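Moving to a smaller place, how do I pack a kitchen without losing my mind?

Posted by Jalali

We leave our apartment in Stelholm on a Sunday in September, and I have 24 boxes and far too many mugs. What do you all pack first? I keep starting with the plates and then needing one.
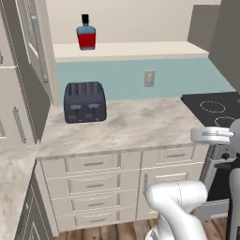 I should add that the new kitchen has one drawer — one! — and my budget for movers is up to 779, so I'd like to do the packing myself.

Grorkska

Oh, I feel for you, I really do. Start with the baking things and the holiday dishes, then glasses, and leave a plate and a fork each until the last morning. Wrap the mugs in dish towels and you save on paper too. 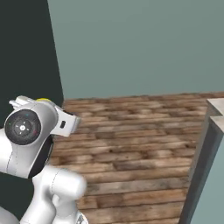
Heavy things go in small boxes, please, and write the room on the side of each one, not just the top. Think about floors as well, dear. With wooden planks like those I'd put old blankets down before dragging anything across, and lift the stove if you possibly can. My sister-in-law scratched hers from end to end and still talks about it.

Foren80

just give half the mugs away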